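# Chapter 7: Tracing an Outbreak

Draft for Ishbel, figures to be checked against the county sheet before we print.

Start with a choir. Gotlow, population 2912, one school, one clinic, two churches. In August the choir went to Storkstead for a singing weekend and came back with whooping cough. Five singers coughing by the second rehearsal home. Nobody called the clinic. It was a summer cold, they figured.

By the time a nurse put the names together there were cases in the school kitchen, on the bowling team and at a day care. Same bug, three rooms that had nothing to do with each other on paper. The job of this chapter is to learn how she joined them up.

## 7.1 What counts as a case

You can't trace what you haven't defined. Write the case definition first, before any phone calls. It needs a person, a place, a time and a set of symptoms. For Gotlow it read: anyone living or working in town, with a cough lasting two weeks or more, plus coughing fits, or a whoop, or throwing up after coughing.

Two weeks is a long time to wait when a baby is in the house. So the team kept a second list, *suspected*, for shorter coughs with a known contact. Keep the lists separate. Mixing them is the most common mistake in student reports and it wrecks the chart later on.

Key terms for this section: **index case**, **contact**, **incubation period**, **attack rate**. Learn the difference between index case and primary case. The index case is the first one the health department hears about. The primary case is the one who brought it in. In Gotlow they were different people, four weeks apart.

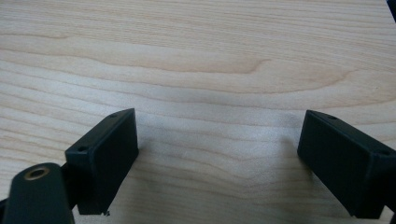 Next, the interview. Whooping cough usually takes a week to ten days to show, sometimes as long as three weeks, so the questions have to reach back that far. Most people can't remember what they did last Tuesday week. Help them. Ask for a calendar, a phone, a bank statement, a bus pass. Ask who drove. Ask who they ate with, then ask again at the end becuase the second answer is longer.

Ishbel Leckie ran the Gotlow interviews and her notes are used all through this chapter. Her rule was to ask about places first and people second. People will tell you they went to the MacRitchie Hall supper. They get careful when you want names.

## 7.2 Rules people don't follow

Anyone who tested positive was told to stay home until they'd had five full days of antibiotics. Letters went to 800 households. Some read them. One man finished two days of pills, felt fine, and played in a bowling match at Solow Lanes. No one on the other team got sick, as far as the records show, but every one of them had to be called.

Was he reckless? Maybe. Also the letter ran to three pages and the five-day rule was at the bottom of the second. Look at the letter before you blame the reader. We'll come back to it in 7.4 and you'll rewrite it.

## 7.3 Counting, and what the count leaves out

Attack rate is the number of new cases divided by the number of people at risk, over a set period. Simple enough. The trouble is the bottom number. For the town it's 2912. For the school district, which takes in farms outside the town line, it's 1158 students. Use the wrong one and the rate looks far better or worse then it is.

Say which group you mean, every time, in the same sentence as the rate.

Before going on, read Ishbel's first page of notes (end of chapter) and draw the links as a plain diagram, pencil, one dot per person. Leave room on the left side. Earlier cases will turn up.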